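Boiled eggs talk, my notes (Mwajuma goes on right after me, so keep it moving!)

Say hi, thank Buppha Wongsuwan for the slot. Ask who here has peeled an egg and lost half the white with the shell. Wait for hands. Mine's up too.

Start small: one egg, one little bowl, one pot. I keep the egg in the bowl till I'm ready for it, so it can't roll off anywhere.

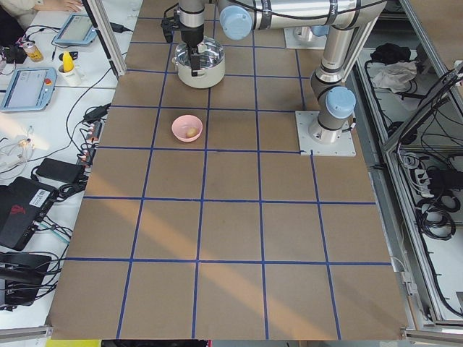

Notes last changed: June, 11:40 pm

Okay, so, going in. Lower it, don't drop it! I dropped them for years and wondered why I had white ribbons floating everywhere. Get right down near the bottom of the pot and let go gently. (Tell the Kadar campsite story if they look sleepy.)

Then the lid. I love a glass one because I'm nosy and I lift a solid one every two minutes.
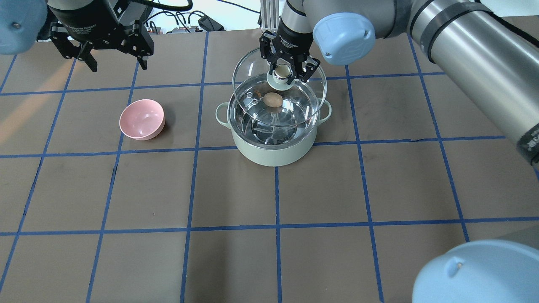

Which brings me to timing. I go 11 minutes for a firm yolk, from when the lid goes on, and I set a timer, because I will start chatting and forget. Pause for questions, someone always asks about vinegar. I don't bother with it.

Last bit: hold the lid by the knob and set it down level.

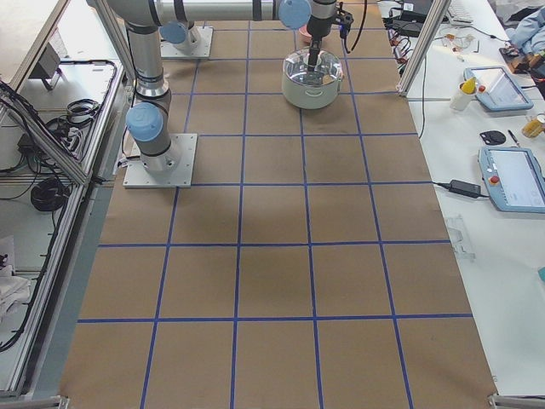 Slide 3: lid and pot, gripper on the knob

Cold water, peel, salt, eat. Hand over to Mwajuma.

Recent talks
Mwajuma Lema: Rice without the panic
Magesa supper club: soup night notes
One pan, 400 lunches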